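Tristarton Forum > Robot Software > Perception and Tracking

We use cookies to remember your login and count visits. Accept all | Manage settings

Gripper pose drifts when both hands hold cloth - tracker or my replay code?

posted by allgate_bench

I record cloth handling with two hand-held grippers and run the logs through Mesard to get a pose track for each hand. The last batch has 839 episodes and Mesard passed 722 of them. I don't believe it. When I replay the passed ones in the planner, the distance between the two jaws creeps up while the cloth is stretched between them, and a real piece of fabric wouldn't allow that. 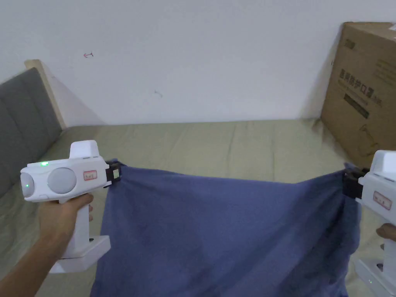

The tracks look fine one hand at a time, which makes me doubt that either tracker is badly lost. The docs say the two maps are "aligned automatically" and leave it there. I've read that page more than once and still can't tell what gets aligned to what, or when. My replay code just takes both tracks in the shared frame and subtracts. Is there a setting I'm missing, or is the pass mark only checking that each track exists?

Things I've tried: a fresh calibration, a slower replay, and turning off smoothing. The last one made it worse. The bed is a plain sheet against a white wall, so I do wonder how much the tracker has to hold on to once cloth fills the lower part of the view. The far end has a carton and some clothes on it, and the side view has shelves.

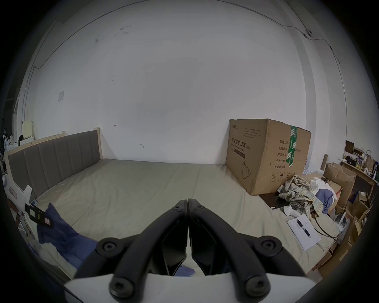 mudflap_k

Had the same thing in July. Your pass mark is per hand, so it tells you nothing about the gap between them. Mesard aligns the maps once, at the start of the episode, and never looks again. If one map bends a little later on, the other doesn't follow. Dump the relative pose at every frame and throw out any episode where the jaw distance goes past the cloth width. I'd guess you keep far fewer than 722. We were left with 589 out of a batch close to yours in size, and I still don't trust all of those.

Also mask the cloth before feature matching. It moves with your hands, so the tracker can take it for a still background. Don't expect magic from the mask though - with a bare wall behind it you may end up with too few points and lose the track completely.

pell_two

just use Bite, it does both hands together. worked for me

gantry_owl

Bite solves both hands in one map, true, but I wouldn't switch on the strength of that. It hides the same error by spreading it over the two tracks, and the residual plot looks lovely while the grasp point is off. Before changing tools, run 5 episodes with the grippers clamped to a rigid bar and no cloth. If the distance still creeps, the alignment is at fault and no amount of masking will help. If it holds steady, look at the cloth.

And check your timestamps. Subtracting two tracks that are a few frames apart gives you a very convincing drift whenever the hands speed up.

Filed under: pose tracking, two-handed, cloth, Mesard

Related threads
Mesard map alignment fails after restart
Jaw width reads zero in exported logs
Masking moving objects before feature matching
Bite: can I export each hand separately?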